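Kurek hand whisk, 32 cm

The Kurek is a balloon whisk for egg whites, cream and thin batters. It has 16 steel wires and a beech handle, and it weighs 300 g — a little heavy at first, but the wrist gets used to it. We make it in our workshop in Horkport, where Genowefa Adamczyk bends each set of wires by hand.

Please wash it in warm water and let it dry hanging. The dishwasher makes the handle gray and rough. If this already happened, rub in some food-safe oil and leave it overnight.

For small bowls we suggest the Anik, which is shorter and has a softer spring. Both whisks have a guarantee of 5 years. Spare handles can be ordered from Igor Stępień in our shop.
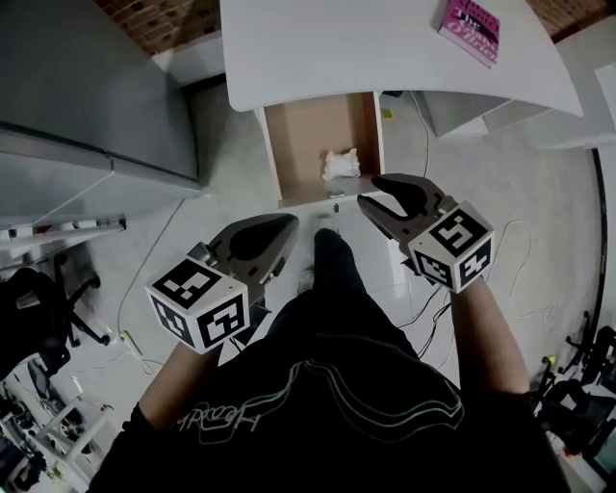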